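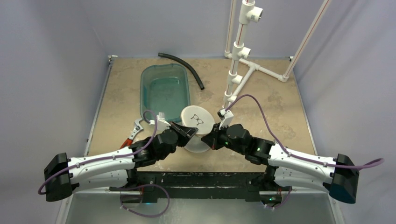
### 4.2 Container and textile tasks

The second group of tasks was chosen to test the chores that come before and after washing: opening a tub, taking cloths out of it, moving them to a basin and putting items into a mesh bag. None of these needs much force. A person does each of them without looking for most of the time, and that makes them a fair test of how far a two-armed cell has come towards useful work in a laundry room or a small workshop.

All trials were run at the Drumdale cell between April and the end of the study. The controller was the Menzies policy described in Section 3, trained on 1038 demonstrations given by operators through paired leader arms. Each task was attempted 30 times. An attempt ended when the goal state was reached, when an item left the work surface, or when the operator judged that the arms could not recover. We did not allow a person to reset an item by hand during an attempt, although this is common in earlier work and would have raised every score in this section.

The two arms were treated as one system with a shared action space. We found this necessary for lids. In an earlier version each arm had its own policy and the two were timed against a common clock; small delays in one arm then caused the other to pull against a container that was not yet held. The shared policy removed this fault, at the cost of slower training and a larger model. It also made errors harder to trace, as a poor grasp on one side often showed up first as an odd movement on the other.

Soft goods gave more trouble than rigid ones. A cloth has no fixed shape from which a grasp point can be worked out, and once it has been lifted the part that matters is often hidden by the gripper itself. The policy dealt with this mainly by dropping the cloth and trying again. That is acceptable in a test with a generous time limit – it would be less so in a shared kitchen or at a packing bench.

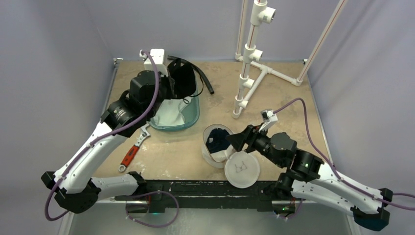

**Figure 5.** Workspace for the container and textile tasks. A dark navy cloth is in the open plastic container at the front; a white cloth lies in the teal basin, with a black fabric bag standing at its back.

Erko, commenting on a draft of this section, held that success within a time limit is the wrong measure for household work, and that what an owner would want to know is how often the machine leaves a job half done. We accept the point in part. A cloth left hanging over the side of a basin is a worse result than a cloth never picked up, and our scoring treats the two as equal. We have therefore added a separate count of half-finished attempts in the supplement, but kept the original measure here so that the results can be compared with those from the Potbridge cell.

Failures fell mostly into 2 kinds. In the first, the gripper closed on more than one layer of cloth and lifted items that should have stayed behind. In the second, the fingers closed short of the cloth and the policy carried on as though it were held. The second kind is the more serious for unattended use. Motor current gave little warning of it, as thin cloth adds almost nothing to the load at the fingers, and the overhead view was often blocked by the wrist.
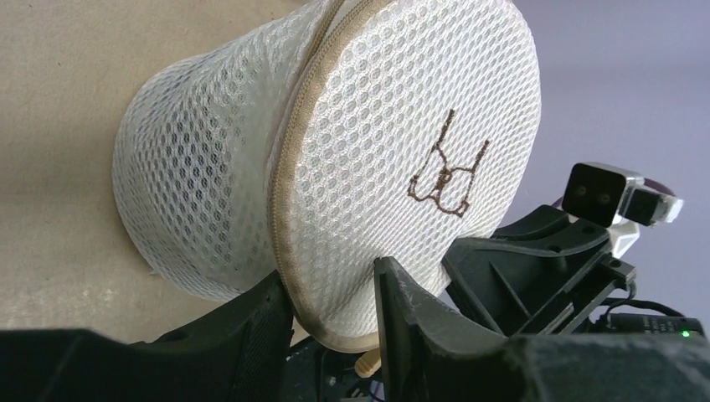 Wrist cameras improved the choice of grasp point, but they did not settle the question of depth. Our depth estimate relies on matching small patches of surface between views, and it works best where each patch differs from its neighbours. Open mesh breaks this assumption. The end panel of the white laundry bag repeats the same small cell in diagonal rows, and any one patch can be matched to many others; the thinner side wall has the further drawback of being partly see-through. The tan binding around the panel and the brown stitched design offer far better features. We therefore masked the plain mesh during matching and let the estimate rest on edges and stitching alone. Depth was then steadier near the seam and remained poor in the middle of the side wall, where the policy still tended to close too early.

This change was made to the vision front end only, and the policy was not trained again. Section 4.3 repeats the textile tasks with the mask switched off, using the same starting layouts and the same limit on time.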